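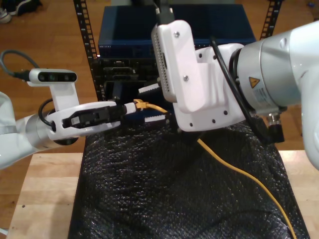 Skoltden 研究所柔性线缆作业课题组　十月修订稿

3　插接单元的配置与维护

3.1　单元布局

本研究的插接实验在 Puvholm 实验间的同一工作台上完成。单元由2台白色机械臂、一座开放式小型机架及机架内的网络设备组成,任务对象为以太网跳线与交换机端口之间的插接。机架立柱为带孔黑色金属导轨,交换机居上,服务器位于其下。工作台为浅色木质台面,其上铺设黑色气泡垫,跳线的余长部分自然落在垫面上。

左臂承担夹持与插入。其平行夹爪上方装有白色支架,支架上固定一台深度相机,相机线缆自侧面引出后留有一段弧形余量。右臂承担辅助动作,包括理线、遮挡判别时的让位以及在部分试验中对线缆中段的支撑。两臂基座的相对位置在整个实验周期内保持固定,任何一侧底板螺栓松动后,均须重新执行完整标定,不得仅以软件偏置补偿。

机架在台面上的位置由一组定位块约束。早期试验中,机架仅凭自重放置,插头顶住端口边缘时机架会发生微小后移,此后数次尝试的目标位姿因而全部失效。加装定位块后,后移现象未再出现在日志中。需要指出,定位块只限制水平方向的位移,立柱在受力时的弹性变形仍然存在,本文第5节的误差分析将其计入系统误差。

跳线的摆放遵循统一规定。每轮试验开始前,操作员将线缆自然散开于垫面,不做刻意盘绕,也不使其跨越夹爪的下降区域。线缆另一端保持自由。此项规定的目的在于保留柔性线缆的随机形态,同时避免线缆在机械臂下降时被压住。

3.2　标定与日常检查

标定程序由课题组自行编写的 Ritchie 工具执行,内容包括手眼标定、工具中心点标定以及端口平面拟合三项。前两项每周执行一次,固定安排在星期四上午;端口平面拟合则在每次移动机架或更换交换机之后执行。三项标定的残差写入同一份记录文件,任一残差超过阈值时,控制器拒绝进入自动模式。

手眼标定的主要困难来自支架刚度。相机经由支架与夹爪相连,支架本身的形变在夹爪高速减速时不可忽略。课题组将标定位姿的采集改为静止后采集,每个位姿到达后等待残余振动衰减,再读取图像。该项改动延长了标定用时,但重复标定之间的一致性明显改善,因此予以保留。

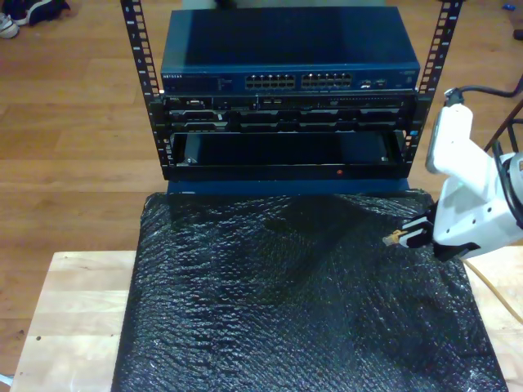

端口平面拟合采用交换机前面板边缘与端口开口轮廓的联合估计。面板顶盖表面略有光泽,在部分照明条件下会产生反射,深度读数在该区域缺失较多,故拟合时仅采用前面板上的点。若有效点数不足,Ritchie 会提示操作员调整照明后重新采集,而不会以上一次的结果代替。

日常检查在每日首次上电之后进行,顺序如下。操作员首先确认急停回路有效,随后以低速模式使两臂分别运行至待机位姿,观察线缆在腕部各转角下有无拉紧。腕部线缆的弯曲半径在末轴转到极限附近时最小,检查应当在该姿态下停留,由操作员目视确认外皮无折痕。之后进行夹爪空行程开合,比较电机电流曲线与基准曲线。电流曲线在闭合段出现抬升,通常意味着指部导向面有异物,应断电清洁后再行测试。

检查结果采用纸质表格与电子日志双重登记。曾有一次电子日志因磁盘写满而中断,当日的检查情况全部依靠纸质表格补录,此后纸质登记未再取消。

3.3　指部衬垫的磨损与更换

指部衬垫是本单元消耗最快的部件。不同末端采用的衬垫形式各异,包括黑色夹持垫、带齿白色衬垫以及带有成排小孔的白色指板。其中带齿衬垫安装于黑色指体内侧,齿面相对,夹持时直接接触插头及其护套附近区域。衬垫与指体之间使用 Zerley 胶片粘接,便于整片更换。

衬垫失效有两种表现。其一为齿尖磨钝,表现为夹持力指令不变而插头在受力时发生滑移;其二为粘接层蠕变,表现为衬垫整体相对指体产生缓慢偏移,插头的夹持姿态随之倾斜。前者可由插入段的力曲线识别,后者在力曲线上不易察觉,须结合腕部相机图像中插头轴线的角度加以判断。在实验记录中,同一副衬垫累计使用667次后首次出现可确认的滑移,此前的力曲线与新衬垫状态下的曲线没有可辨别的差异。该数值仅对应一副衬垫和一种跳线,不宜直接作为其他单元的更换周期。

更换衬垫之后,工具中心点通常会发生偏移。偏移量取决于胶片的压实程度,因而与操作员的手法有关。课题组规定使用压块均匀加压,并在静置后方可进行标定。未经静置即行标定的情形曾发生过一次,其后的标定结果在当日下午即告失效。

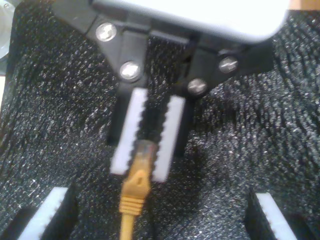 Senga Kerr 对上述做法提出了不同意见,认为以滑移作为更换依据过于滞后,衬垫应按累计夹持次数预防性更换,因为在滑移出现之前,插头姿态的离散程度可能已经扩大,只是尚未反映为插入失败。Kerr 同时建议将粘接改为螺钉固定,从根本上消除粘接层蠕变。

课题组对第一项意见予以采纳,在后续试验中将更换阈值设定在明显低于首次滑移次数的水平,并在每次更换时留存旧衬垫,以便比较齿面状态。对于第二项意见,现有指体厚度不足以容纳沉头螺钉,改动将涉及指体的重新设计与负载参数的重新辨识,故未在本轮工作中实施。两种固定方式的对比留待指体改版之后进行。

3.4　故障处置与恢复

单元运行期间的停机可归为3类:视觉定位失败、插入过程中的力超限,以及线缆缠挂。视觉定位失败时,左臂退回至观察位姿,重新采集图像并再次估计端口位置;连续失败则转入人工处理。力超限时,控制器沿插入方向的反向缓慢退出,待接触力回落之后保持静止,不自动重试。禁止自动重试的原因在于,插头锁扣一旦在端口边缘受压变形,继续插入有可能损坏端口内的触片。

线缆缠挂的处置最为费时。跳线在右臂末端下方经过时,若右臂在线缆尚未展平的情况下横向移动,线缆可能被带起,并对左侧夹爪中的插头施加侧向力。侧向力在数值上通常不足以触发力超限,却足以使插头轴线偏离端口法线。为此,右臂的横移动作前增设了一步抬升,抬升高度由线缆的估计最高点决定。增设该步骤之后,单次作业时间有所增加,缠挂停机则显著减少。

人工恢复须由一名操作员在示教模式下完成,另一名人员负责急停。恢复时应先松开右臂一侧,再由左臂退出插头,顺序不得颠倒。若左侧夹爪仍处于夹紧状态,禁止用手拉拽线缆。一次完整的人工恢复,包括重新摆放跳线与低速验证,平均用时近35分钟,其中多数时间用于低速验证。

图4给出两臂在交换机前的相对位置:左侧夹爪夹持插头,黄色连接器的护套一侧伸向交换机方向,右臂末端的竖向带孔指板朝向该连接器,跳线自右侧末端下方延伸至垫面。人工恢复开始之前,操作员应首先在这一区域内确认线缆的走向,再决定右臂的退让方向。

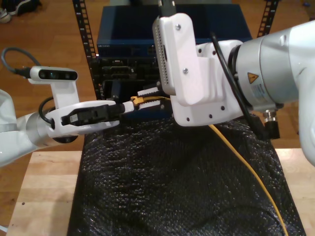 3.5　维护记录与参数版本管理

每次维护均生成一条独立记录,内容包括部件名称、更换原因、操作员签名、维护前后的标定残差以及所用 Ritchie 版本。控制参数与维护记录采用同一编号体系,任何一组实验数据都可以追溯至当时的衬垫状态与标定结果。未附维护编号的数据不进入统计。

参数的修改须在单元停机状态下提交,并由另一名成员复核。夹持力、插入速度与力阈值三项参数相互影响,不允许在同一次修改中同时变更。若实验需要同时调整,应拆分为连续的若干次修改,并在每次修改之后运行低速验证。

维护记录中尚有若干缺项。早期更换衬垫时未登记静置时间,部分残差数据也只保留了均值,无法还原各位姿的单独结果。相应时段的数据在第5节中单独列出,不参与衬垫寿命的估计。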